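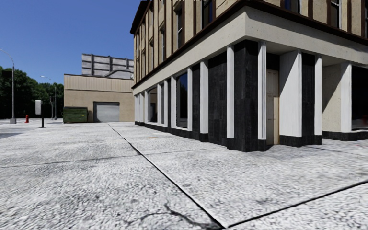 Tandirley Street Corners: Data Card and README

Version 1.2, released May 31, 2023

Summary

Tandirley Street Corners is a set of rendered driving and walking sequences produced by the student robotics project at Jonddale College. It was prepared for the undergraduate course in mobile robot navigation and is released to other schools on request. All sequences were recorded in simulation. No part of the data set was collected on a public street.

The set contains 23 sequences from 14 start points in a single simulated district named Marras. Each sequence follows a simulated sidewalk delivery robot along paved areas, past building fronts and up to the edge of the roadway. The course uses the data for three assignments: free-space estimation, curb detection and place recognition.

Contents of the release

sequences/ contains one folder per sequence, with color images, depth images and the robot's position at each step.
labels/ contains per-pixel class labels in the same order as the color images.
maps/ contains the ground-truth occupancy map of the district.
tools/ contains the loading script, the scoring script and a small viewer.
CHANGES lists all corrections made after the first release.

Sequence folders are numbered from 01 to 23. Numbers are not reused when a sequence is replaced.

How the data was made

The district was assembled by students in Clivska, the simulation package maintained by the college's robotics teaching group. Buildings, paving and street furniture were taken from the shared model library. The district mixes building types: a multi-story corner building with a beige and dark brown grid on its upper floors stands within sight of a low warehouse with a roll-up door. Students then drove the simulated robot by gamepad. Routes were agreed in advance and entered in the route log, which is included in maps/.

Lighting was fixed within each sequence and changed between sequences. In the clear-sky setting, overhangs leave recessed ground floors in shadow while the open paving is bright. Several teams in the first year of the course trained on bright paving only and lost points on the shaded parts of the test routes. Teams should check their results on both before submitting.

Label classes

The labels use 9 classes: paving, roadway, building, door or window, vegetation, street furniture, sky, movable object, and unlabeled.

The following rules were applied in cases where student labelers disagreed.

Seams, cracks and surface stains in the paving are labeled as paving. They are part of the surface texture and have no height.
Street lamps, hydrants and signposts are street furniture, including their footings.
Dumpsters are movable objects.
Roll-up garage doors are labeled as door or window when closed. An open bay is labeled as building, and anything inside it is unlabeled.
Dark glass is door or window even where it is hard to tell from the dark cladding next to it.

Sign panels in the district are blank by design. The data set is not suitable for work on reading signs.

Splits

Sequences 01 to 14 are for training. The remaining 9 are held for testing, and their labels are withheld from students until grades have been posted. Instructors at other schools may request the test labels from the course office. Test labels must not be placed on a public server.

Known limitations

The paving texture repeats across large areas. Methods based on matching small surface patches may report a false match between two distant slabs, and this has been observed in submitted work for the place recognition assignment.

Depth values on window glass give the distance to the glass surface. A physical depth sensor would not reliably return the same value.

There are no moving pedestrians or vehicles in any sequence. The data must not be used to support a claim that a robot is safe to operate near people.

Sequence 20 has a gap in the position file. The loading script skips the affected steps and prints a warning. A corrected version is planned for December.

Use and credit

The data may be used for teaching and for noncommercial research. Published work should credit the Jonddale College Student Robotics Project and state the version number. Altered copies may be shared provided that the changes are listed and the name Tandirley is removed from the title.

Reporting errors

Errors in labels or position files should be reported to the course office with the sequence number and the image number. Reports are reviewed at the end of each term. Accepted corrections are entered in CHANGES and included in the next release. Scores already recorded for enrolled students are not affected by later corrections.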